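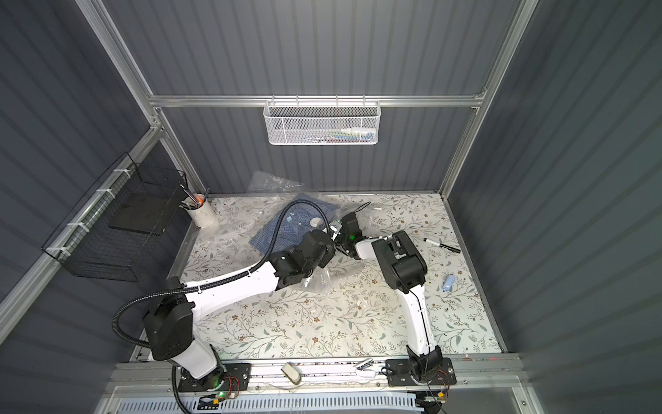 The Storneck Open Day is a public demonstration of household and warehouse robotics held each May by Jornon, a small automation firm, at its workshop in the town of Storneck. It is best known for the Shirt Table, a demonstration in which two robot arms attempt to handle a folded shirt and a clear plastic bag, a job that most adults manage while thinking about something else. The event is free and lasts from ten in the morning until the tea runs out.

History

The open day began as a condition of the lease. Jornon had taken over a former carpet showroom, and the landlord, Nolte, asked that the building be opened to the town once a year. The first event drew 31 visitors, several of whom had come about carpets. A single arm stacked cups behind a rope. Local coverage ran to one paragraph and praised the parking.

The second event introduced paired arms, along with a printed programme and a warning about the step by the side door. Attendance grew to 437, helped by heavy rain and a cancelled fête. The most recent edition counted 3085 visitors, a figure the firm reached with a turnstile. The turnstile also counted people on the way out until the middle of the afternoon, and the total has been disputed in the town ever since.

The Shirt Table

The demonstration takes place in a three-sided booth of dark grey ribbed panels held in an aluminium frame. Two white-and-black arms are bolted along the front edge, each with a black gripper, and both reach inwards to a shared patch of tabletop. The table is covered in a pattern of thin vines and tiny brown flowers, giving the whole arrangement something of the air of a guest house breakfast room. Baskets hang on the back and left walls, and a cup of pens stands in the corner.

The usual garment is a blue checked shirt. In the standard running order the arms are asked to put the folded shirt into its bag, take it out again, and then do both with a member of the public choosing the starting position. Visitors nearly always choose something cruel.

Clear plastic is regarded by the firm's engineers as the harder half of the job. It reflects the lights, it changes shape when touched, and to a camera it is often barely there at all. Cotton is merely floppy. A complete attempt is allowed 2 minutes, after which a bell is rung and a member of staff resets the table by hand in a few seconds, generally to applause. Engineers are said to find this applause hard to take.

Commentary

A spoken commentary is given from beside the booth. Early versions explained joint angles and gripping force at some length. The present script is shorter and more in the manner of a bowls match, with long silences and the occasional 'oh, well held'. Questions are taken between attempts. The most common, by a wide margin, is whether it can do fitted sheets. It cannot.

Other exhibits

A second room holds Vellero, a wheeled trolley that follows its operator at walking pace and carries leaflets. It stops whenever anybody stands in front of it, and as people stand in front of it to take a leaflet, its progress through the crowd is slow. Children's sessions in the morning allow small groups to steer a training arm with a pair of hand controls – the aim is to drop a beanbag in a bucket, and the children are markedly better at this than the parents.

There is also a table of retired grippers, which may be picked up, and a cake stall, which is unautomated.

Reception

Opinion in Storneck is mostly warm. Regular visitors follow the Shirt Table from year to year and speak of it with the patience usually kept for a local football side. Some have complained that progress is hard to see, the shirt having been bagged in the first year of paired arms and bagged again, a little faster, in the years after. The firm's reply, printed on the back of the programme, is that the early bagging was done with a stiffer bag.

A proposal to extend the event into the evening was dropped after the neighbours objected to the bell.

See also

Bimanual manipulation
Deformable object handling
Laundry
Village fête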